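About Ceminness

Ceminness is a family-run tile and flooring supplier based in Karras. We sell floor and wall tile, grout, trim and underlayment to homeowners, builders and small contractors across the county.

We started with a single rented bay behind the old feed store and a delivery van that needed a push most mornings. That was 39 years ago. Today we have 2 locations: the main showroom in Karras and a trade counter in Plestenar, where contractors can pick up orders from 6:30 a.m.

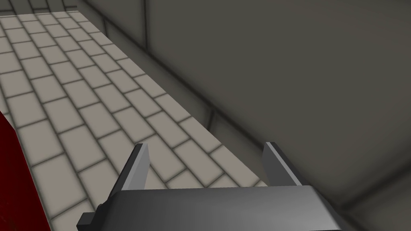 Tiled floor beside a gray wall.

The Karras showroom carries 600 tile styles on display, and we can order many more from the mills we work with. Samples go home with you for up to a week. We ask for a small deposit, and you get it back when the samples come back.

Most of our staff have laid tile for a living at some point. If you bring in your room measurements, we will work out how many boxes you need and tell you how much to allow for cuts. Unopened boxes can be returned within 60 days – keep the receipt.

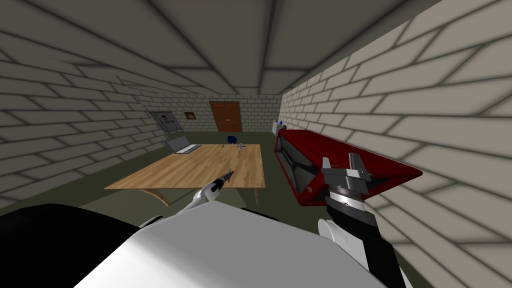 We do not have our own installation crew. We used to, but it was hard to keep the schedule and the store running well at the same time. We keep a list of local installers at the front desk, and they set their own prices.

In January we switched our ordering system to Zetico. Trade customers can now check stock and see past invoices online. If your old account number no longer works, call either counter and we will send you a new one.
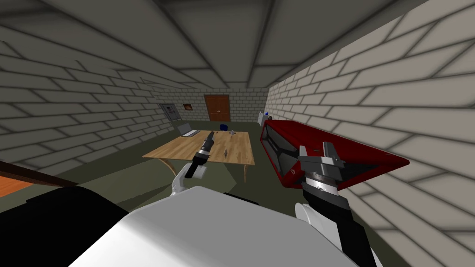 The warehouse in Plestenar holds 3,000 boxes of our regular lines, so common sizes are normally ready the same day. Special orders take longer – usually two to four weeks, depending on the mill.

Deliveries within the county are made to the curb or garage. Please have someone there to sign. Both locations close for inventory at the end of January, and dates are posted at the counters.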